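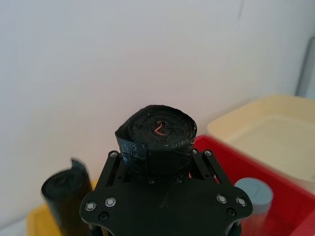
Dreseo Neighborhood Tidy-Up Club

Club > Newsletter > Odds and Ends

So the creek walk is back on for April, and I for one can't wait! Last year I went home with mud up to my knees and a shopping cart wheel that my husband still won't let me hang in the garage (I'm working on him). We're starting from the Pokulico parking lot again, the side by the bakery, and going as far as the footbridge. Pendo Shemweta has the route map if you want to see it early.

A few things people keep asking me. Yes, dogs are fine on a leash. No, please don't climb down the bank for tires, just tell Imani Rugemalira where they are and she'll call the city. And bring your own gloves if you have small hands, the club ones are enormous.

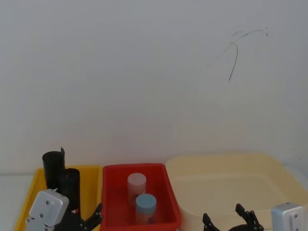
Yellow bin and its neighbors, up against the wall.

I added up the money jar and the bake sale together and we have $991, which is nearly double what I was expecting! Upendo would like to spend a chunk of it on those long-handled grabbers, and after what my back did last fall I'm with her. Adhiambo wants a banner. We'll talk it over at the next supper, so come hungry and come with opinions.
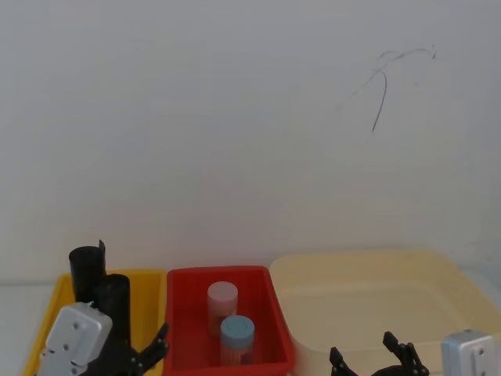 Last updated: February 26, 2018

Oh, and Zawadi Ondieki is putting together the car pool list for folks coming from the Were Street side. She has room for two in her back seat if you don't mind sitting next to the rakes. Call her in the evening, she never picks up before supper.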